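Le moteur tribord

Le chantier Kadlec m'a rendu le bateau avec trois semaines de retard et une facture de 4 000 euros. J'ai signé sans discuter. Le contremaître m'a dit que le moteur tribord démarrait mieux à froid si on attendait un peu après le préchauffage, puis il est retourné à son atelier. Je suis resté seul sur le ponton avec les clés et un sac de joints qu'on avait remplacés, que je n'avais pas demandés.

Le bateau s'appelle Wurumeo. C'est un nom que mon père avait inventé, je crois, ou entendu quelque part. Il n'a jamais répondu deux fois la même chose là-dessus. C'est une vedette de pêche-promenade, deux moteurs, une cabine avant où l'on dort à deux si l'on s'entend bien. Il l'avait achetée d'occasion à la retraite et s'en était servi chaque été. À sa mort, ma sœur n'en voulait pas. Elle a gardé la voiture et moi le bateau, et chacun a pensé que l'autre avait fait la mauvaise affaire.

Je devais le livrer à Vosau. Un courtier là-bas avait trouvé un acheteur, un couple qui cherchait exactement ce modèle et qui paierait comptant. Par la mer, il fallait compter deux jours, avec une nuit au mouillage ou dans un port à mi-chemin. Par la route, le transporteur demandait 3 000 euros. J'ai préféré y aller par la mer. J'ai dit à ma sœur que c'était pour économiser.

Le premier jour s'est bien passé. Vent faible, houle longue, un peu de brume jusqu'à dix heures. J'ai suivi la route que mon père avait laissée dans le traceur. Il y avait mis des points partout, avec des noms à lui : « bar », « gros bar », « pas ici ». Je suis passé au large de « pas ici ». Sur la carte, il n'y avait rien de particulier à cet endroit, vingt mètres d'eau et du sable.

Vers trois heures, l'alarme du moteur tribord a sonné. Température. J'ai coupé, j'ai soulevé le capot, j'ai regardé le filtre à eau de mer. Il était propre. J'ai attendu, j'ai redémarré, l'alarme a sonné de nouveau au bout de quelques minutes. J'ai continué sur le bâbord seul, à petite vitesse, la barre un peu tournée pour compenser, et je suis entré dans le premier port qui voulait bien de moi.
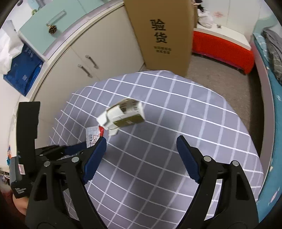 La capitainerie fermait à six heures et il était moins cinq. La femme au guichet m'a donné une place au ponton visiteurs et le numéro d'un mécanicien. Elle m'a demandé la longueur du bateau. J'ai dû aller chercher les papiers pour répondre. Elle a noté le nom, a relevé la tête et m'a dit qu'elle le connaissait.

« Il venait tous les ans, le monsieur. Il prenait toujours la place 19. »

Je lui ai dit que c'était mon père. Elle a attendu la suite, et comme je ne disais rien, elle a compris. Elle a barré ce qu'elle avait écrit sur la fiche et m'a donné la place 19.

Je ne savais pas qu'il venait là. Il nous disait qu'il restait dans la baie, qu'il pêchait à deux milles de la jetée et qu'il rentrait pour dîner. Ma mère était morte depuis longtemps et on l'appelait le dimanche. Il décrochait, il disait que tout allait bien. Pour ce qu'on en savait, il pouvait aussi bien être au ponton visiteurs d'un port à quarante milles de chez lui.

Le mécanicien est venu le lendemain matin. Il a démonté la pompe à eau et m'a montré la turbine. Il manquait deux pales. Il m'a demandé qui avait fait la révision, je lui ai dit Kadlec, il n'a pas fait de commentaire. Il avait une turbine de marque Lunex qui pouvait aller, ce n'était pas l'origine mais elle tiendrait. Il a passé une heure à rechercher les morceaux de l'ancienne dans l'échangeur. Il en a trouvé un. L'autre devait être parti avec l'eau.

« 200 euros, a-t-il dit. Si vous avez des espèces. »

Je les avais. En rangeant ses clés, il a regardé l'intérieur de la cabine et il a demandé si je gardais le bateau. J'ai répondu que je le livrais le soir même. Il a hoché la tête et il m'a conseillé de vider le coffre sous la couchette, les gens oublient toujours celui-là.

J'ai vidé le coffre. Il y avait deux gilets, une ligne de traîne emmêlée, une cafetière italienne et un cahier d'écolier dans un sac plastique. C'était le livre de bord. Il notait la date, l'heure de départ, le vent, le gasoil, les prises. Presque jamais autre chose. La dernière page était du 15/10/2018 et disait : « Nord-est 3. Place 19. Deux maquereaux. Moteur tribord chauffe un peu. »

J'ai relu la ligne. Il avait vécu jusqu'en décembre, et il n'était plus ressorti. Il n'avait parlé de ce moteur ni à ma sœur ni à moi, et le chantier avait changé des joints.

J'ai appelé le courtier à Vosau pour lui dire que j'avais du retard. Il m'a demandé combien de temps. J'ai dit un jour, peut-être deux. Il m'a fait remarquer que les acheteurs avaient pris une chambre à l'hôtel. J'ai proposé de la payer. Il y a eu un silence, puis il a dit qu'il allait voir avec eux.

L'après-midi, j'ai fait un essai devant la jetée. Le moteur tribord a tourné une heure sans alarme. J'ai poussé les deux manettes, le bateau s'est levé, et la température n'a pas bougé. En revenant, j'ai mis une ligne à l'eau sans trop savoir comment on règle le plomb. Je n'ai rien pris.

À la capitainerie, la femme préparait déjà les fiches du soir. J'ai demandé à garder la place une nuit de plus. Elle a tamponné le papier et m'a signalé que la douche du fond était la seule qui avait de l'eau chaude.

J'ai pris le cahier, un stylo, et j'ai écrit sous sa dernière ligne : « Ouest 2. Place 19. Turbine changée. » J'ai cherché s'il fallait ajouter le gasoil. Il le mettait toujours. Je suis allé lire la jauge.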